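4. Bench minutes and late goals

Same data as Section 3, cut a different way. 226 matches from the Holum league, 14 clubs, 638 players with at least one start. Friendlies out. Abandoned matches out. Two cup ties that went to penalties kept in, but only the first ninety minutes. 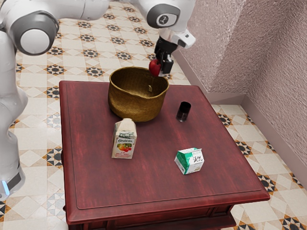

Marit Vasko
Graduate research assistant, match data

4.1 What we counted as a substitution

Any change logged by the fourth official, except for head injury swaps, which are coded apart. Club sheets and official logs did not always agree. Where they clashed we took the log. Admasu was the worst for this, their sheets list the time the player stood up and not the time play restarted. Gap is usually under two minutes but it matters for the 60th and 75th minute cutoffs, so all Admasu times were re-read from the match tape.

Triple changes counted as three entries with one time stamp. Halftime changes are set to minute 46. Earlier work on this league put them at 45, so our first window is not directly comparable with those tables.

4.2 Windows

Three windows: 46 to 60, 61 to 75, 76 to end. Stoppage time goes in the last one. We tried five-minute windows first and the cells got too thin, specially for the clubs that hardly rotate. Flornerora made no change before minute 60 in most of its away games, and a finer split just gave blanks.

Sides were grouped by score at the time of the first change: ahead, level, behind. A side two down is not the same as a side one down, and we know it. Splitting further left too few matches to say anything.
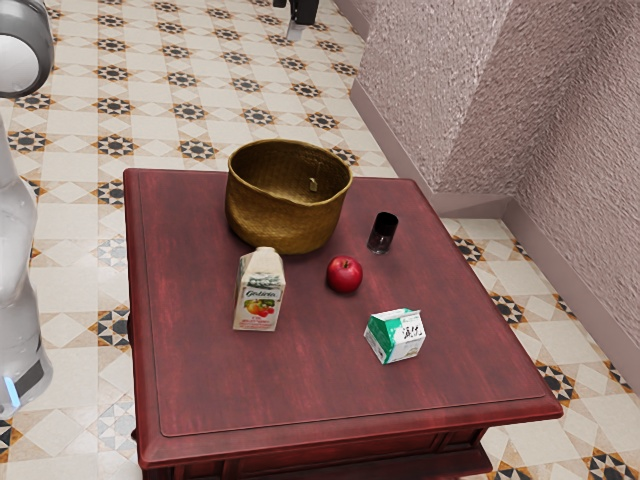 Figure 4. Woven basket on a dark red wooden table. Computer rendering.

4.3 Results

Level sides that made their first change in the early window scored more after minute 75 than level sides that waited. Difference is modest. It holds at home, weaker away. For sides that were behind there is no clear pattern at all, and we'd be wary of anyone who finds one in a sample this size. Sides ahead: fewer goals either way, early change or late, most of them sitting deep by then.

Position mattered more than we expected. Fresh wide players went with the late goals. Fresh center backs did not, in either direction. Midfield swaps fell between, with a lot of scatter, and part of that is coding: a player moved from fullback to midfield on the same stoppage was recieved by the software as two events until we patched it.

4.4 Checks

Dropping Skikadex changes little in the totals but pulls the away effect down. They travel the farthest, rotate the most and scored late in May, when the pitch was hard and the schedule packed. Fixture gap in days was added as a control. Effect for level sides stayed, a bit smaller.

Red cards: matches with a sending off before minute 60 were removed in a second pass. Same direction. Weather was not controlled for, logs too patchy. Coach changes during the season not controlled for either, see Section 6.

Model tables are in Appendix B, with the window cutoffs moved five minutes each way.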